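Win a $2000 grocery card

The Sarnard drawing is back, and so is the entry form, now down to a merciful 2 pages. Fill it out at any Vahidi Market register before the end of October and you could eat free until spring, longer if you don't have teenagers.

Last year's winner, Annick Masson, spent most of hers on cheese. She has no regrets and has already entered again.

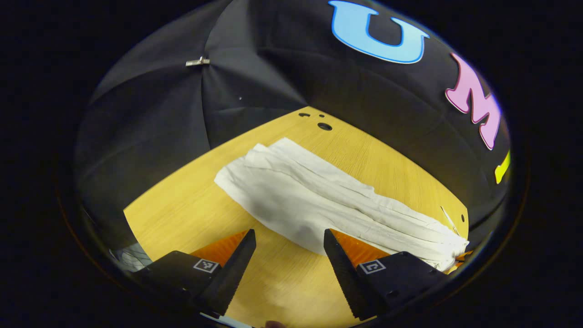

A folded white cloth on a wooden tabletop.

One entry per household, please. Arnulfo Escobar reads every form himself and has learned to spot the same handwriting under 3 different names. Employees and their relatives can't enter, which rules out much of Osus Street.

The winner gets a phone call after 6 p.m. Please pick up.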